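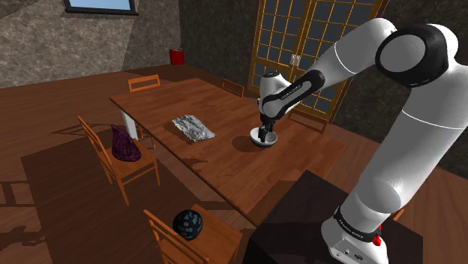 Pliden: informe final de la asignatura de Proyecto de Robótica

Recogida de mesa en simulación y análisis de una parada de emergencia que no paraba

1. Qué queríamos hacer

El plan que entregamos en octubre decía, con una seguridad que hoy nos da un poco de vergüenza, que Pliden sería capaz de recoger una mesa de comedor. La versión que entregamos en enero levanta un cuenco. Lo levanta bastante bien, eso sí, y entre una cosa y la otra encontramos un fallo de seguridad que acabó ocupando más páginas que la propia recogida. El tutor nos sugirió que cambiásemos el título. Hemos cambiado el subtítulo.

Todo el trabajo se hizo en simulación, con el modelo del brazo Franka Emika montado en un pedestal junto a la mesa. El comedor sale de una biblioteca de escenas que compartimos con otros grupos: mesa de madera, sillas de respaldo de listones, puertas acristaladas al fondo. La tarea de referencia consiste en agarrar un cuenco blanco por el borde, levantarlo en vertical y mantenerlo en el aire hasta que el planificador da la orden de traslado. En la mesa hay además una lámina arrugada de papel de aluminio, que hace de distractor y que el detector de objetos se toma muy en serio.

2. Cómo está montado

El sistema tiene tres piezas. Clusia es nuestro planificador: recibe la posición del cuenco y genera una trayectoria para el brazo. Morikawa es el módulo de agarre, que decide por dónde entran los dedos y cuánto aprietan. Nidis es el supervisor. Vigila la fuerza en la pinza y la velocidad de las articulaciones y, si algo se sale de los límites, manda parar.

Nidis fue la última pieza en escribirse y la que menos se probó. Lo pusimos en el plan porque la rúbrica daba puntos por incluir un apartado de seguridad. Conviene dejarlo por escrito, ya que explica casi todo lo que sigue.

3. El fallo

Lanzamos una tanda de 1.000 episodios una noche, con el ordenador del laboratorio y una nota adhesiva que pedía por favor no apagarlo. Por la mañana el resumen decía que 640 habían terminado con el cuenco levantado. Nos pareció un resultado estupendo durante lo que tardamos en abrir los registros.

En 564 de esos 640 episodios, Nidis había pedido la parada de emergencia en algún momento del descenso. El brazo había seguido adelante. Dicho de otra forma, nuestro sistema tenía éxito sobre todo cuando ignoraba a su propio supervisor.

Al reproducir uno de los episodios se entiende bien. Los dedos bajan, entran en el cuenco y llegan al fondo antes de lo que espera Morikawa. La fuerza sube de golpe. Nidis detecta el pico y publica la orden de parada. Clusia recibe la orden, la anota en el registro con toda corrección y continúa la trayectoria. Los dedos empujan el cuenco contra el tablero hasta que el motor físico cede, y después se cierran y suben. En pantalla queda hasta elegante. En un brazo de verdad habríamos tenido un cuenco roto, y si en lugar del cuenco hubiera estado la mano de alguien, este informe tendría otro tono.

4. Causas

Tardamos casi dos semanas en dar con el origen, en parte porque buscábamos un solo error y había 2.

El primero estaba en Clusia. El planificador comprobaba la señal de parada únicamente entre un tramo de la trayectoria y el siguiente. El descenso completo era un solo tramo. La orden llegaba, esperaba su turno y, cuando le tocaba, el movimiento peligroso ya había terminado. Entonces entraba en juego el segundo error: Nidis borraba la señal en cuanto la fuerza volvía a valores normales. Clusia miraba, veía que no había ninguna parada pendiente y pasaba al tramo siguiente tan tranquilo.

Por separado, cada decisión tenía su lógica. Comprobar entre tramos ahorraba cálculo. Borrar la señal evitaba que una lectura ruidosa dejara el brazo bloqueado toda la noche, cosa que nos había ocurrido en noviembre y que resolvimos, como se ve, con excesivo entusiasmo.

Hubo también hipótesis que no llevaron a ninguna parte. Culpamos al papel de aluminio durante tres días. Lo quitamos de la mesa, repetimos pruebas y las paradas siguieron sin parar nada. Le debemos una disculpa al papel de aluminio. También revisamos la masa del cuenco y la altura del pedestal, y las dos estaban bien.

5. Correcciones

La parada queda ahora enclavada: una vez activada, solo se libera con un rearme explícito, que en simulación equivale a reiniciar el episodio. La comprobación se ha movido al bucle de control de bajo nivel, de modo que se hace en cada paso y Clusia ya no tiene voz ni voto. Además, cualquier episodio en el que se active la parada se cuenta como fallido, aunque el cuenco acabe arriba.

En Morikawa corregimos la profundidad de entrada de los dedos, que estaba medida desde el borde exterior del cuenco sin descontar el grosor del fondo. Hemos añadido una prueba automática que provoca un pico de fuerza a mitad del descenso y exige que el brazo se quede quieto. La primera vez que la ejecutamos, falló. Habíamos olvidado recompilar.

6. Limitaciones

No hemos repetido la tanda completa con la versión corregida. El ordenador del laboratorio pasó a otro grupo en enero y solo pudimos hacer pruebas sueltas, suficientes para ver que el brazo se detiene e insuficientes para dar una tasa de éxito. Preferimos no poner ninguna.

Tampoco sabemos cómo se comportaría el supervisor con sensores reales, que tienen ruido, retardo y mal carácter. El modelo de contacto del simulador es muy indulgente y seguramente tapó el problema durante semanas. Antes de llevar Pliden a un brazo físico habría que medir el tiempo entre la orden y la detención efectiva, y disponer de una parada por hardware que no dependa de nada que hayamos programado nosotros.

7. Trabajo pendiente

Queda por hacer la colocación del cuenco en destino, que en el plan original era la parte fácil. Queda también que el detector deje de clasificar el aluminio como plato. El código y los registros de la tanda nocturna están en el repositorio de la asignatura, en la carpeta «final», dentro de la cual hay otra carpeta llamada «final_bueno». La correcta es la segunda.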